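**Part-time living room and common room assistant, Munau House**

Preltimano lets furnished rooms and small flats to people on short working stays. We are looking for one person to keep the shared sitting rooms at Munau House in order, starting in March.

The post is 6 hours a week, split over 2 mornings. You would start at 9.30 and work through the rooms one at a time, beginning on the ground floor.

The work is mostly this:

- folding throws and putting cushions back on the sofas
- moving bags and coats left on seats to the shelf by the door
- putting office chairs back at the desks
- coiling cables and getting power strips off the floor
- wiping side tables and mopping the tiles

The sitting rooms are lived in all day, with sofas, side tables and a desk chair or two in the same space, so things drift.

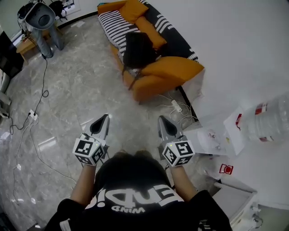

Beathag MacLeish says the striped throws take longer than you would think, and that she does the floor leads first so the mop can go straight through afterwards. She also asks that bags be moved closed and upright, as people keep laptops in them.

You don't need cleaning experience. You do need to be able to bend, lift a sofa cushion and shift a chair on castors. Laundry is sent out to Calvo and is not part of this job — you only bag it up and leave it in the hall.

We pay monthly. Gloves and cloths are supplied, and there is a locker for your things. The 94 bus stops outside, and bicycles can be left in the yard.

To apply, send a short letter to Preltimano, Harura Yard office, or hand it in at the desk before 5 pm. Say which mornings suit you and give the name of one person we can ring. A CV is fine but we don't ask for one.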